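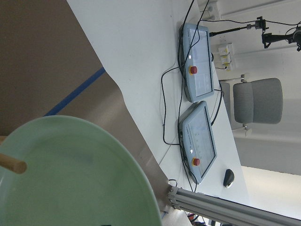 Chapter 3
Where Things Go: Marking Out a Work Surface

Every few years someone sells the idea of the perfectly ordered table. Give each object a place, the advice runs, and the work will go faster. Readers should be slow to believe it. Most of the evidence comes from people who had just finished tidying.

Still, the claim deserves a fair test, and the means are cheap. Paper and painter's tape will do. Cover the surface, lay the tape in lines, and treat each square as an address. A dish rack gets one address, a plate another, or the plate goes in the rack and the question of its own square disappears.

Trouble starts with size. A rack set at an angle may not stay inside its square, and blue tape wears at the edges long before anyone decides to replace it. In the Caltholm trial, roughly 1,000 placements were logged over 3 weeks, and the log does not say what was done about objects lying across a line. That is a serious gap in a study of placement.
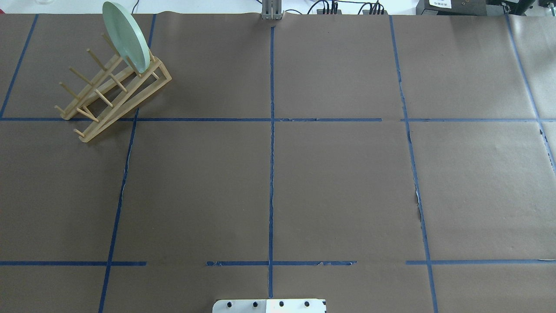
Pauline Kettle objects that a line does its job even when a rack crosses it, as long as people can tell which square was meant. She may be right about racks. Cables are harder to excuse, and Section 3.2 begins with them.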